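August 23, 2018
By the Irnthorpe Fitness Rooms office

Part-time attendant, early shift

Irnthorpe Fitness Rooms in Butescombe is hiring one attendant for the early shift, 20 hours a week. The job is open to people with no background in fitness work. Training is paid and takes place on site.

The attendant opens the building, checks members in at the front desk, answers the phone, and keeps the workout areas clean and in order. Cleaning takes up a good part of every shift, and applicants should be comfortable with that. Exercise bikes, mats, and benches are wiped down on a set schedule, and the person on duty signs the log after each round.

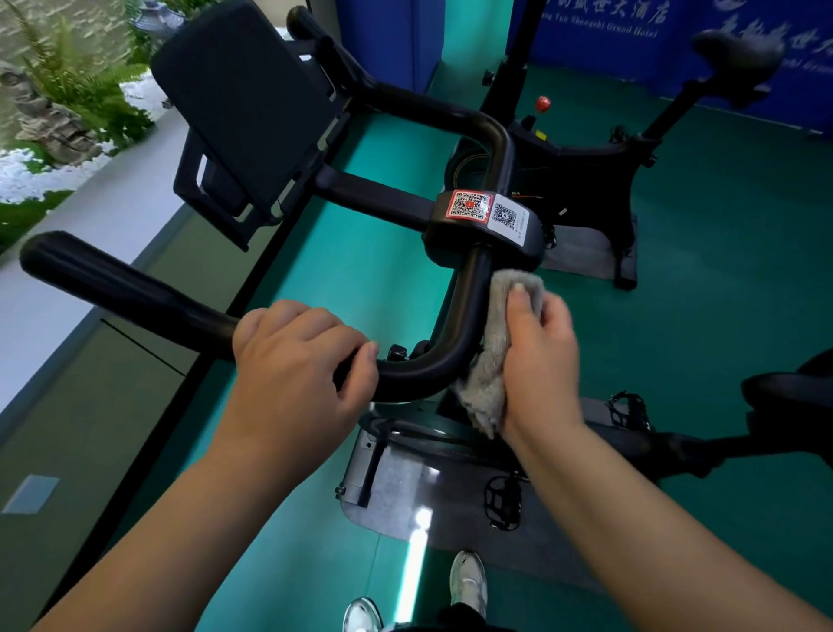
Pay is reviewed after the first 32 shifts. Attendants may use the rooms free of charge outside working hours, and one family member may join at half price. There is a locker for each employee and free parking behind the Dolan building.

You must be at least 18 and able to lift 32 pounds. You should be able to stand for most of a shift and speak with members politely, including when they are unhappy about something. A first aid card is helpful. If you don't have one, we will pay for the class. Membership has grown by 116 since May, so the desk can get busy before work hours.

Applicants often ask what the mornings are like.

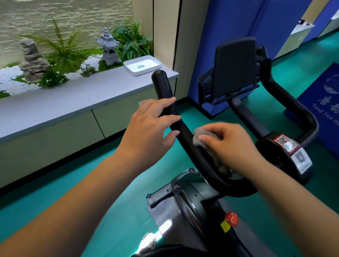 One of our present attendants wrote that the first hour is the hardest part, with the phone ringing and a line at the desk, and that after that "you can get into a rhythm and the shift goes by pretty fast." The same attendant said to bring a sweater in winter, as the lobby is slow to warm up.

We do not ask for a resume. Pick up a form at the desk or write to us at 67 Clilberg Road, Butescombe. Include a phone number and the names of two people who have worked with you, paid or unpaid. Please also say which mornings you could not work.

Interviews are short and are held in the upstairs office. We will call everyone who applies, whether or not they get an interview. The form stays at the desk until the position is filled.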